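How I Set Up a Touch-and-Sort Basket (and the Boxes That Go With It)

I've been promising this one since July, and it's so easy I feel a little silly writing it up! You need a basket, a pile of small toys and soft stuff, and a few boxes with holes in the top. That's the whole shopping list.

Start with the basket. I like wire mesh, the long rectangular kind, and that's the kind I use. Kids can peek through the side and spot what they want before they dig. Put a cloth on the table first, a dark green one if you have it (the bright toys really pop).
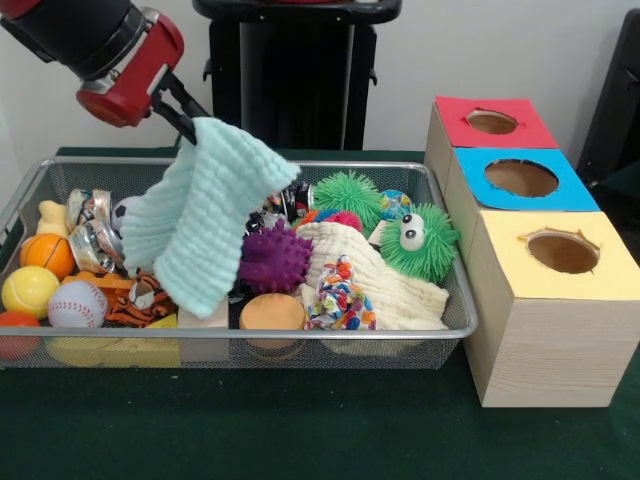 Next comes the filling, and my only rule is lots of different textures. Raid the toy bin for balls first: a tennis ball, a baseball, anything rubbery with spikes or nubs. Then go hunting around the house. A kitchen sponge is great. So is a crinkly plastic bag if a grown-up is sitting right there the whole time, and please keep it away from the little ones who still put everything in their mouths.

Pile it all in. Don't be neat about it! The flat things can go at the bottom and the spiky ones in the middle where fingers will find them. 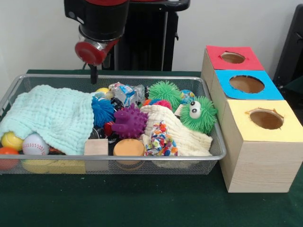 Now grab a towel with some texture, waffle weave or muslin, and lay it over one end so a few toys are half hidden. I bought a fancy one from Farimside once and an old one works just as well.

For the boxes, I use plain wooden ones and colored paper. Cut a square of paper to fit the top, cut a hole in the middle, and tape it down. Red, blue and yellow is a good set. Make one of the holes a bit bigger for the chunkier toys. If the paper tears at the edges, leave it, or swap in card stock next time.
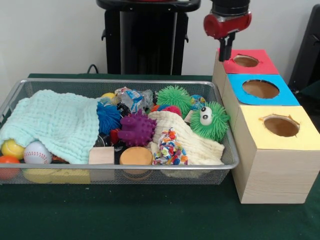
Line the boxes up next to the basket and you're ready to play. We start with "find me something bumpy" and go from there. My kids made it 41 minutes the first time, which is a house record. Wash the towel and sponge afterward and wipe down the rubber stuff with soapy water.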